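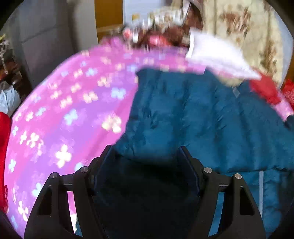 The Rurnen hand gripper at a quilted jacket, bedroom session.

2018-03-02

The following is an account of the Rurnen hand gripper kit, which I purchased at full price and have now used over several evenings. The kit is sold to households and small workshops that wish to record handling tasks and send the recordings to Gevon, the service that prepares them for use with a robot arm. I have no connection with either company.

The kit contains the gripper, a spare set of finger pads, a charging cable, and a printed guide of 60 pages. The price was $167, shipping included. A subscription to Gevon is sold separately, and the first 100 recordings are processed without charge. Buyers should note that this allowance ends on the last day of the second month whether or not it has been used.

Assembly is limited to attaching the fingers and tightening the screws. The guide recommends checking them before each session, and I would repeat that recommendation. One screw on my unit had worked itself out slightly by the second evening, after which the fingers no longer closed evenly. Tightening it took a moment and corrected the fault.

I chose clothing as the test material. The guide treats garments as an advanced subject and suggests starting with boxes and cups, which I did for one evening with few difficulties. A padded jacket is a more demanding item. The filling gives way under the fingers, the shell is smooth, and a sleeve seldom ends up where it was put. The tasks I set were straightening a sleeve, turning the collar, and folding the body in half.

The pads hold a quilted shell well when they close across a seam. On the flat part of a panel they are less dependable, and a second attempt is often needed. Zippers are the weak point of the kit. A small pull must be approached from the side and with patience, and the guide gives the subject a single paragraph.

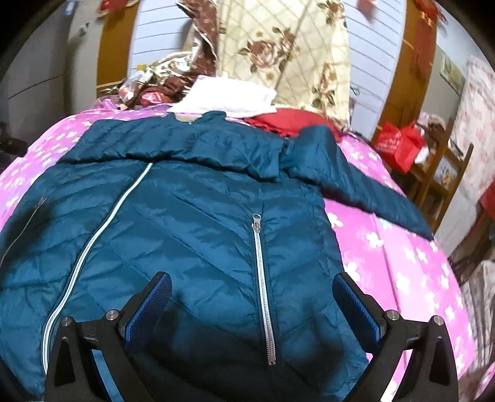 Bijan Akbari wrote to me that he gave up on zipper pulls with the standard pads and ordered the narrow ones from Hiketti, which fit the Rurnen fingers after light filing. He considers them worth the expense for anyone working with outerwear, although they wear down faster. I have not yet tried them.

The Gevon service was satisfactory on the whole. Of the 147 recordings I submitted, the greater part were accepted on first review. Those returned came with a short written reason, most often that the hand had moved too quickly. Replies took two working days. The billing page is poorly arranged, and the charge for recordings beyond the allowance appears only after they have been sent.

Customer support at Rurnen answered both of my messages courteously. A revised guide is expected in May, and I have asked that it include a fuller section on fasteners. The Figueroa kit, which several readers have mentioned, will be reviewed separately once it has been delivered.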